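Flat Whiteboard Games: Your Questions

I'm Rimantas Uibo, and I've been putting whiteboards on tables and blocks on whiteboards for longer than my family would like. After I posted the rules for Mutbridge, my inbox filled up with the same handful of questions over and over, so I've gathered the answers on one page. I'll add to it when new ones come in (and they do come in!).

What is Mutbridge?

It's a little placing game for two people or two teams. You lay a whiteboard flat on a table, draw a circle on it with a marker, and take turns moving colored blocks toward the circle. The full rules have their own page, but the short version is that a block inside the line scores 3, a block touching the line scores 1, and a block anywhere else scores nothing and gets you teased.

Do I really need a whiteboard? Can't I draw on paper?

You can, and my first few rounds were on the back of wrapping paper. The trouble is that paper slides. You nudge a block, the paper comes along for the ride, and then everybody argues over whether the circle moved. A board stays put and you can wipe the circle off and draw a new one wherever you like.

What size board should I get?

Mine is plenty big for two blocks and a circle, with lots of empty space left over. If you're shopping, I'd say nothing shorter than 24 inches on the short side. Smaller than that and your elbows get involved.

Does the frame get in the way?

A bit, yes. If your board has a metal rail around it, like mine does, a block that reaches the rail stops there, and we treat it as still in play. Some people call it out of bounds. Pick one before you start – please, please pick one before you start.

What kind of blocks work best?

Cubes with flat faces and a matte finish. Shiny ones skate too far when you push them. I like a blue and a green because you can tell them apart from across the table even when the light is bad. Round-cornered toddler blocks are fine for practice but they tip if you push them too high up.

My blocks are getting scuffed. Should I worry?

Nope! Scuffs don't change the way a block slides, as far as I can tell. If the dark marks bug you, try a damp cloth first and then a dab of dish soap. I quit cleaning mine unless they're leaving smears on the board.

How do I draw a decent circle?

Trace something. A mug, a jar lid, a roll of tape. I usually draw mine freehand and it comes out looking like a potato about half the time, which my nieces enjoy more than the game itself. For a serious match, trace. Use black, too, as the light colors disappear once you're looking at the board from a low angle.

The old marker won't come off. Help?

Go over the stain with fresh marker, then wipe right away while it's wet. It sounds backward but it lifts a lot of the old ink. For what's left, a little rubbing alcohol on a soft rag. I still get faint streaks on mine and I've made my peace with them. They don't matter for play as long as you can tell which line is today's.

Where should the table go?

Anywhere level with some room to walk around it. I like a plain pale wall behind, with no patterns or clutter, so the blocks stand out when you crouch down to judge a close one. Watch out for window glare on the board – it's hard to see a line with the sun bouncing off it.

Can we play with more than two blocks?

Sure. The team version, Skarnach, uses 6 blocks, three to a side, and it gets crowded in a good way. Blocking is allowed. Knocking the other team's block out of the circle is allowed too, and that's when the shouting starts.

And what's Steltance?

The long version. Same board, same circle, first to 200 points. Bring snacks. We redraw the circle in a new spot after each round, and you can only touch your own block.

Who settles a close call?

Get your eyes down to the level of the board and look at the bottom edge of the block, never the top. If both players still disagree after a good look, it counts as touching the line and you move on. My friend Mwakyusa wanted a more complicated rule for this. We tried it for one evening.

Can I see what the setup looks like?

Of course, I get asked this more than anything! 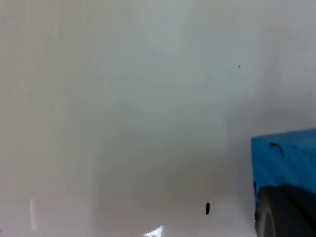
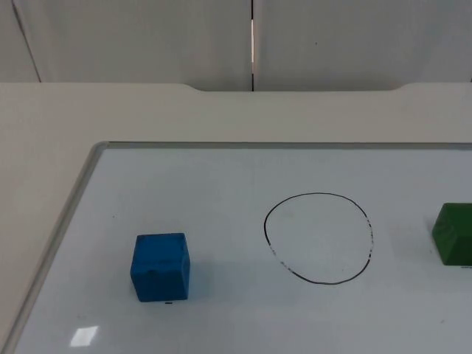
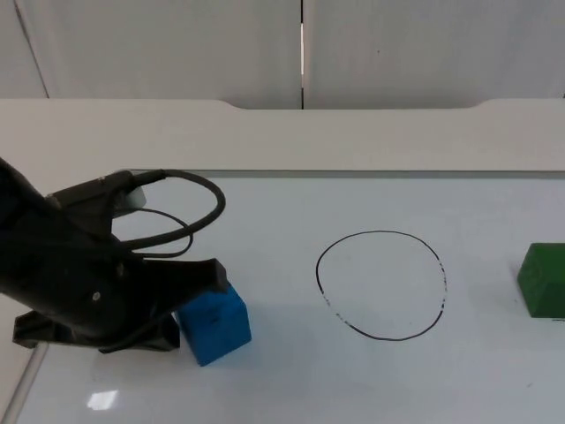
A blue block in all three; the second and third also have the circle and the green block.

Can I share the rules with my school or club?

Please do. Change whatever you want, and if you come up with a version that's better than mine, send it over so I can steal it.

Last updated 2023-06-08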